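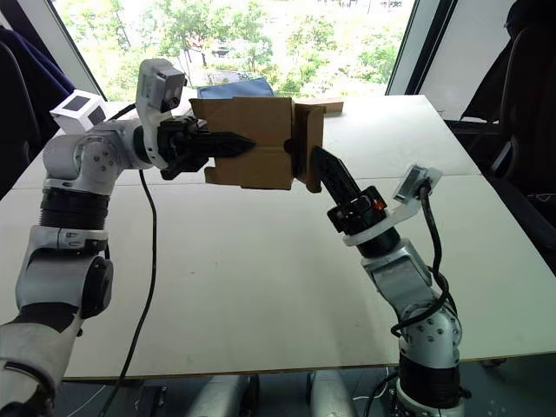 *Sandro Marchetti*

Trollano is a set of two-arm box handling examples, recorded in September at our Drornside room. It has 1474 episodes. We use it for training Zenar, our policy that learns from teleoperation.

## What is inside

- `episodes/`: one folder for each episode, with joint positions, gripper commands and video
- `splits/`: train and test lists; 11 boxes appear only in test
- `notes.csv`: remarks of the operator

Both arms hold one cardboard box between their grippers. Some episodes are on the table, some lift the box above it. The start position of the box is changed by hand between episodes.
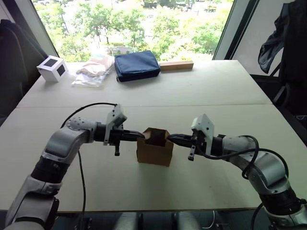

*Open box held from both sides, on the near panel of the table.*

## Known problems

Eight episodes have no gripper commands for the right arm. They are listed in `splits/skip.txt`, please do not train on them.

Light from the window changes much during the day. I did not correct the exposure.

The objects at the back of the table are not part of the task and have no labels.

## Loading

`python -m ayaaba.load --set trollano --split train`

Version 2 of the loader is necessary.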